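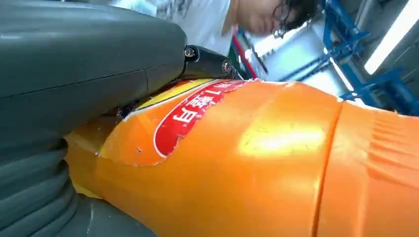
採用情報 > 募集中の職種 > 製本・修復スタッフ

製本・修復スタッフ(契約職員)募集

クレロットゲート製本所では、図書館や個人から預かった本の修理と、少部数の手製本を担当するスタッフを募集します。勤務先は本館2階の修復室です。採用人数は1名、契約期間は1年で、双方の合意により更新します。

仕事の内容

主な仕事は、背の外れた本の綴じ直し、表紙の付け替え、破れたページの和紙による補修です。預かった本は受付で状態票を作り、所蔵者に見積りを送ってから作業に入ります。状態票の記入と見積りの下書きも担当していただきます。

秋から冬にかけては、フロンデール文庫から預かる郷土資料の修理が中心になります。対象は1,953冊で、4年かけて順に進める計画です。大半は明治末から昭和30年代の教科書、町史、農事日誌で、酸性紙のものが多く、開くだけで端が欠ける本もあります。1冊ごとに処置の程度が違うため、着手前に主任のマエヴェ・ヌーナンと方針を確認します。

手製本の注文は月によって差があります。卒業論文の時期は角背の上製本が続き、それ以外の月は日誌、楽譜、句集などが入ります。箔押しは別の担当者が行うので、経験は問いません。

応募資格

・製本、紙資料の修復、または表具の実務経験がある方。学校や講座で学んだ期間も経験に含めます。
・糸かがり綴じを一人で最後まで仕上げられる方。
・日本語で状態票と簡単な手紙が書ける方。所蔵者との電話対応もあります。
・本の入った箱を書庫から修復室まで運べる方。台車とエレベーターがあります。

年齢、学歴は問いません。英語の読み書きができる方は、材料の取り寄せも一部お願いすることがあります。革装の経験がある方は、応募書類にその旨をお書きください。

勤務条件

勤務日は火曜日から土曜日までの週5日、9時30分から17時30分までです(休憩60分)。土曜日は受付当番が回ってきます。残業はほとんどありませんが、3月の納品前に数日お願いすることがあります。

給与は経験を考慮し、当所の規定により決定します。交通費は規定額まで支給、社会保険完備です。年次有給休暇は15日で、初年度は採用月に応じて付与します。7月に夏季の一斉休業があります。採用後の最初の3か月は試用期間で、給与と休暇の条件は変わりません。

へら、目打ち、丸包丁などの手道具は貸与します。使い慣れたものを持ち込んでもかまいません。前掛けは各自でご用意ください。糊は毎朝当番が炊きます。小麦粉のアレルギーがある方は事前にご相談ください。

応募方法

次の書類を郵送でお送りください。

・履歴書(写真貼付)
・職務経歴書
・これまでに手がけた本の写真、20点以内。処置前と処置後が分かるものを含めてください。
・志望理由(A4用紙1枚)

締切は2026年9月1日必着です。封筒の表に「製本・修復スタッフ応募」と朱書きしてください。書類選考の結果は、合否にかかわらず郵便でお知らせします。応募書類は返却しませんので、写真は複写をお送りください。原本や作品の現物は同封しないでください。

選考は書類、実技、面接の順に行います。実技では、当所が用意した折丁を使って糸かがりと背固めをしていただきます。材料と道具はこちらで用意します。面接は所長のトドル・ヴァシッチとヌーナンが担当し、実技と同じ日に行います。遠方の方には日程を調整しますので、希望があれば書類に添えてください。

見学について

応募前の見学を受け付けています。平日の午後、1回30分程度です。所蔵者から預かっている本が机に出ているため、修復室での撮影はご遠慮ください。見学の有無は選考に影響しません。希望日を二つ挙げて、総務のシネード・リンチまで電話でお申し込みください。

お問い合わせ | © クレロットゲート製本所 | ページの先頭へ戻る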